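Home | Notes | Methods | Downloads | Contact

Labeling contact phases in container-lid demonstrations: a working procedure

Print this page | E-mail this page

This tutorial covers the annotation step of the Feyisa pipeline, from raw demonstrations to a training set with per-timestep phase labels. It assumes that teleoperation is already running, that the fixed view and the joint log share a clock, and that the Harnari labeling tool is installed. Training is treated only briefly at the end.

1. Why phases

A policy trained on whole lid demonstrations spends most of its loss on free-space motion. The steps that decide the outcome are short: the approach to the rim, first contact, the release of the tabs, the lift. With uniform sampling these steps are a small share of every batch. Labeling them lets the sampler weight them separately. Our set has 320 demonstrations at 20 Hz, all with snap-lock glass containers on a kitchen counter.

2. Define the phases before opening the tool

Use five labels: transit, align, contact, carry, retreat. Write the boundary rule for each one in the project file first. The rules we use are:

transit to align: the fingertip speed falls below the threshold in the config and stays there for five samples.
align to contact: the wrist force residual leaves its noise band.
contact to carry: the lid pose changes relative to the container pose.
carry to retreat: the gripper width command opens.

A boundary defined by what the annotator thinks the operator intended will not be reproducible. Getachew Birhane and Amna Sandhu labeled the same subset with an earlier rule of that kind and disagreed mostly on the start of align.
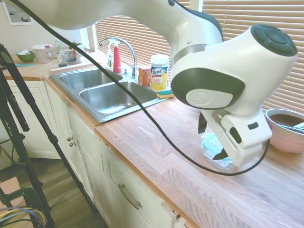 The force residual needs a baseline for each episode. Take the mean over the first 20 samples, before the arm has moved, and subtract it. Do not reuse a baseline from the previous episode. Cable drag on the wrist changes with arm posture and shows up as a slow offset, so a high-pass filter is applied after subtraction. The cutoff is in the config under residual.hp.

3. Run the automatic pass

Load the episode folder in Harnari and select Propose Boundaries. The proposer applies the four rules in order and writes a candidate file beside each log. An episode with a missing boundary is flagged and left out of the export. Check the flagged ones first. Most have a second contact - the finger touches the lid, backs off and touches again - and the proposer refuses to choose.

For a double contact, mark the first touch as contact and keep the label through the gap. We tried splitting the gap back into align. The policy then learned to hesitate above the lid.

4. Correct by hand

Step through each candidate boundary in the fixed view with the residual plot open underneath. Move a boundary only if the plot supports the change. The view alone is a poor guide to contact, particularly with clear glass, where the depth estimate is unreliable.
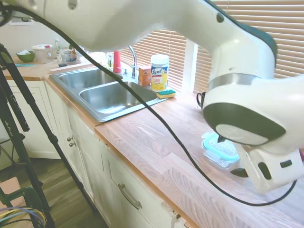
Fig. 2. Gripper pointing down toward the lidded glass container.

Save after each episode. The tool keeps no undo history across files.

5. Export and sample

Export with --phases on. The sampler reads phase_weights from the same file. We set contact to 4 and leave the rest at 1. Higher values made the carry phase worse. Train for 2000 steps as a smoke test and compare the per-phase loss with the unweighted run before committing to a full job.

6. What to expect

On the Drumport evaluation set the weighted policy reduced missed first contacts, and the gain was largest for lids placed close to the front of the counter. Transit error was unchanged. There was no measurable gain for lids already lying apart from their container, where contact is simpler and the base policy was adequate. Those episodes can be labeled with the automatic pass only.

Known limits: one arm, one counter, one type of closure. The residual rule has not been tested on soft lids. Liya Tekleab's port to the Zarnotik log format drops the gripper width command, so carry to retreat must be set by hand there.

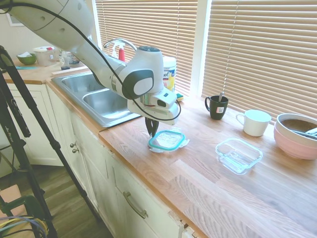
Yolandi Rampersad wrote: We followed sections 3 to 5 on our own logs and the speed rule fires too early when the operator pauses in mid-air. Requiring the fingertip to be within a fixed radius of the rim as well fixed most of it. Is the high-pass applied before or after the episode is trimmed? We got different contact boundaries depending on the order.

Reply from the author: Before trimming. The filter needs the idle samples at the start to settle. The radius condition is sensible and will go into the next config as an option, off by default.

2 comments | 1550 views | 20 shares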